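Short Fiction | Summer Reading
20 July 2022
by Uriel Cáceres

The Flemby Inheritance

My aunt Adamczyk left me 263 jars of plum jam and a grudge against the town of Clallero. 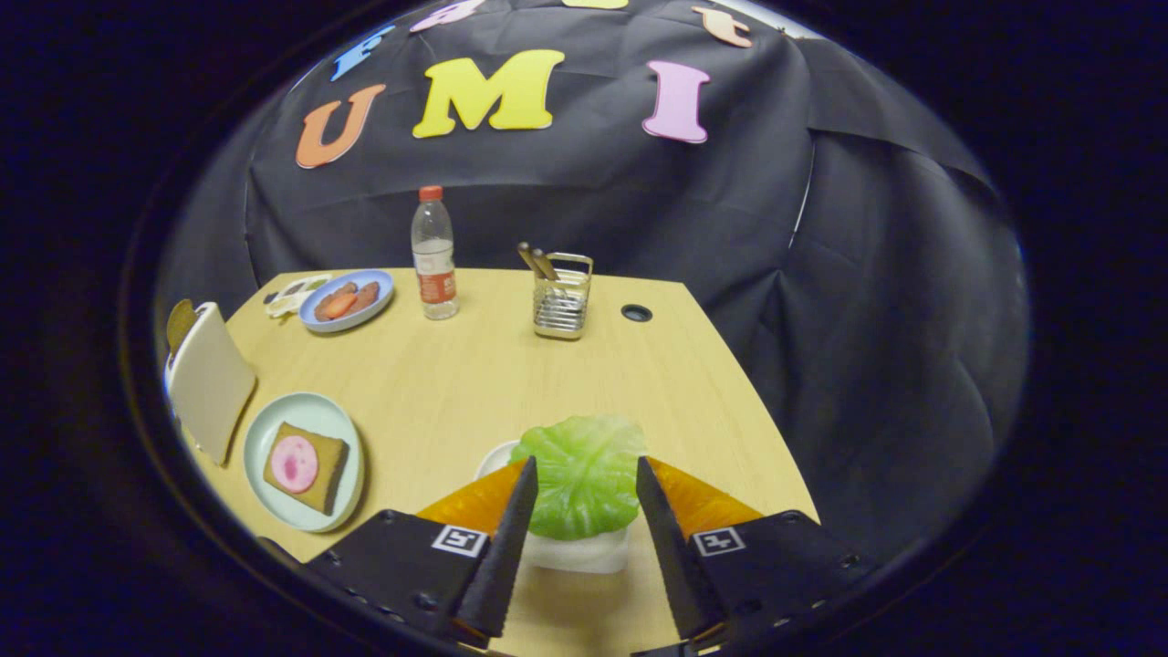 The jam I understood. The grudge took some explaining, and the lawyer did his best. He had a folder for it.

"Your aunt entered the Clallero Preserves Fair 30 times," he said. "She placed second 30 times."

"Who placed first?"

"Mrs. Flemby," he said, and lowered his voice, though she lived two counties over and was close to ninety.

The terms were simple. I could have the house, which needed a roof, once I had entered her plum jam in the August fair and won. If I lost, the house went to Mrs. Flemby. My aunt believed in raising the stakes, even when she wouldn't be around to pay them.

I had 700 dollars in the bank and a job selling gutters over the phone, so I packed a dozen jars in towels and drove to Clallero. The fair was in the school gym. A man at a card table took my entry fee and looked at the label for a long time.

"Adamczyk," he said. "We heard she died."

"She did."

"And she's still entering?"

"She's very disappointed in all of you," I said, and he wrote that down, or wrote something down.

There were 118 entries in plum alone. I found Mrs. Flemby near the bleachers in a folding chair, eating a hot dog. She was tiny and had on a sun visor. I had been raised to expect horns.

"You've got her chin," she said. "Sit."

I sat. She asked if my aunt had suffered, and I said no, she'd gone in her sleep with the radio on. Mrs. Flemby nodded and gave me half the hot dog.

"Hers was better," she said. "Hers was better from the second year on."

"Then why did you keep winning?"

"My brother was the judge." She wiped her fingers. "Then my son. Now it's my grandson, the one with the clipboard. He wouldn't know jam from axle grease, but he likes to see me happy."

I thought about the house, and the roof, and all those plums.

"Did she know?"

"I told her in the parking lot, the fourth year. I offered to quit." She looked out at the tables, where the grandson was sniffing a spoon. "She said if I quit she'd never speak to me again. We hadn't been speaking – but I took her point."

They called the ribbons at three. First place went to Flemby. Second went to Adamczyk, and a few people clapped in a way that sounded like habit.

Mrs. Flemby came over with the blue ribbon pinned to her visor and asked me how bad the roof was.

"Bad," I said.

"Well, I'm not climbing up there," she said. "You'd better move in and see to it. And bring me a jar of that on your way out."

Filed under: Short Fiction, Family, Utero Street Stories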